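HIST 270: Reading Edited Source Collections

Home | Syllabus | Readings | Assignments | Contact

Handout 6: Working with translated documents

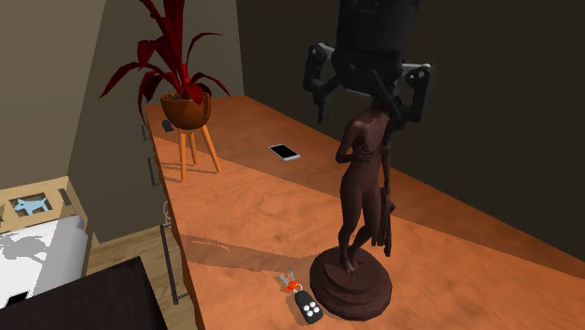 Dark brown standing figure with one arm across the chest, on a countertop between two robot arms (computer rendering).

Last updated: July

Purpose of this handout

Most of you will write your second paper from documents you can't read in the original. The notes below cover what to check before you quote from a sourcebook, and how to cite it. They go with the lecture on occupation newspapers and the packet on the port town of Hurkholm.

1. What an edited collection is

A sourcebook is a selection. The editor read far more than was printed, and the choices follow from the questions the editor had in mind. The Hurkholm packet was selected by Arvid Westerberg from municipal files, and he says in his preface that he was looking for material on food supply. If you use it to write about schools, you will find two documents and a passing mention. That tells you about his selection. It does not tell you that the schools were quiet.

Read the preface first. Then read the note on the text, usually in smaller type, where the editor says what was cut. Look for:

- the archive and file number for each document
- marks for omitted passages
- whether the headings are original or added
- who made the translation, and when

The headings in the Hurkholm packet were all added by the editor. Several papers last year quoted them as if the town clerk had written them.

2. Translation

Official language is hard to carry over. A word for "resettlement" in a wartime order may have been chosen to hide what the order did. Some translators keep the bland word and add a note. Others pick a plainer one. Either can be defended, but you need to know which you are reading.

Compare the two versions of Document 2 in the packet. Nilmini Herath translates the opening as "The families concerned will be moved." Janaka Seneviratne has "The families listed are to be removed." The first reads like a forecast and the second like a command. Bring a paragraph to section on which reading fits the rest of the document, and why.

3. Who wrote it, and for whom

Decrees, police reports, letters and diaries are different kinds of evidence. A decree shows what an office wanted on a certain date. A police report on public mood was written for a superior and may say what he hoped to hear. A diary may have been recopied years later — the Howlader diary was, and the fair copy is the only one we have.

Keep the date of writing apart from the date of the events.

4. Citing

Cite the document first, then the collection. Give the author or office, the type of document, the place, the document number, and the page. Name the translator the first time you cite a document. After that a short form is enough.

Do not cite the archive file unless you have seen it. If you know it only through the packet, say "printed in."

5. For the next meeting

Read Documents 2 through 6 and Kanchan Rastogi's essay on the Provport ration riots. The essay is 70 pages with notes. You may skip the appendix on grain prices. Rastogi disagrees with Westerberg about who led the crowd, and both rely on the same police report, so read that report before you read either of them.

Papers go in the box outside the department office by 4 p.m. Late papers lose a third of a grade per day.

Questions on this handout: Obaidul Debnath, course instructor, office hours posted on the door | © Department of History | Back to top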